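Sorting cell: where the money has got to

Members have been asking since October what is happening with the robot arm, so I have put down where we are with the budget and what still has to be decided before we place an order.

The plan is unchanged. We want one small arm on a bench, picking mixed small parts off the top and putting them into bins. The parts in the trial are the sort of thing that turns up in our returns trays: dice, dominoes, batteries and nuts. If the arm can cope with those it should cope with most of what we handle. All of the trial work is being done in simulation, and will stay there until the quotes are in and agreed. 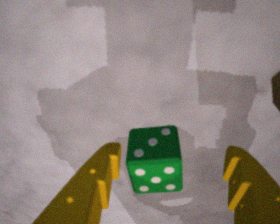
We have two quotes for the arm and a third promised. Hennessy came in lower on the arm but charges separately for the controller, the mounting plate and delivery. Vorko quoted a single price with everything in it except the gripper. Once the extras are added the gap between them is £800, in Vorko's favour. Zavow have asked for more detail on cycle times before they will give a figure, and Sorcha Coughlan has sent them what we have.

The gripper is a separate line. We had put down £2,515 for a two-finger gripper with a spare set of fingers, and that still looks right. There was a suggestion that we go for suction instead. Suction is cheaper to buy, but it needs an air supply at the bench and we do not have one at that end of the building. The electrician's visit is already in the budget. A compressor is not, and I would sooner leave it that way.

The bench layout has been settled for planning purposes. The arm goes towards one side and the bins stand in a single row within its reach. We looked at putting bins on both sides and decided against it, as it would mean a wider guard and a longer walk round to empty them.

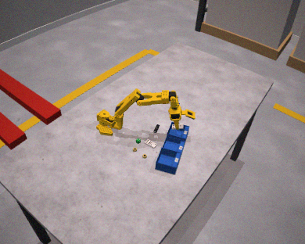 The simulated bench, with the arm over the first of the three blue bins.

Bins are a small cost but please do not order any yet. Elen stores stocks two depths and we need to know which one the gripper can reach into. The same goes for labels.

Guarding is the item most likely to move. The first estimate was for fixed panels on all sides with one gate. Sorcha thinks we can use the wall for one side and save a panel, provided the installer signs it off. I have left the full amount in for now. Training is down for 6 people, one day each, and we have allowed 35 hours of our own time for setting up and testing after delivery. Whoever is doing those hours will need cover on the packing line, and that has to come out of the ordinary wages budget.

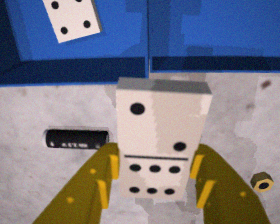 A two-six domino between the gripper fingers in simulation, with a battery and a hex nut on either side.

Still to be decided: whether we buy the service contract in the first year or wait until the warranty runs out, and whether the spare fingers are ordered with the gripper or later. Hennessy and Vorko both offer a discount on service if it is taken at the time of purchase. I would like views on this before the next budget meeting. Send them to Sorcha in writing, with any questions about the quotes, and she will bring copies of all three to the meeting if Zavow's has arrived by then.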